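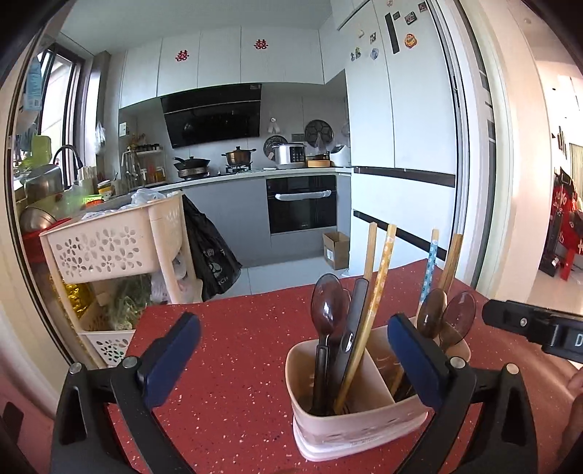 The tenant of Flat 14 reports that odd chopsticks are again being left in the utensil caddy and that matching pairs cannot be found at mealtimes. The tenant also asks whether the caddy may stay on the red speckled worktop or must go back beside the hob.

Ticket category: Shared kitchens, furnishings and small items
Site: Auer House, Dultville
Status: Resolved

Response from Balinero Residential Services

Thank you for your report. The caddy may remain on the worktop, provided that it is kept clear of the hob. The chopsticks in it at present include a light blue one with white polka dots and one with a patterned yellow design, and we accept that these do not make a pair.

The following steps were agreed with the house:

Residents are to take out any single chopstick they recognise by the end of August. Unclaimed singles will be removed.
Plastic spoons and the black spatula-like utensil may stay in the caddy.
Vegetables should continue to be stored in the lower basket of the cart, with carrier bags above.

Update, 11 a.m.
A second caddy of the Tika type has been requested from stores. Delivery is to the ground floor office.

Update, 2 p.m.
Stores confirm that the item is available. The tenant is content for the ticket to be closed. Any further loss of utensils should be reported under a new ticket.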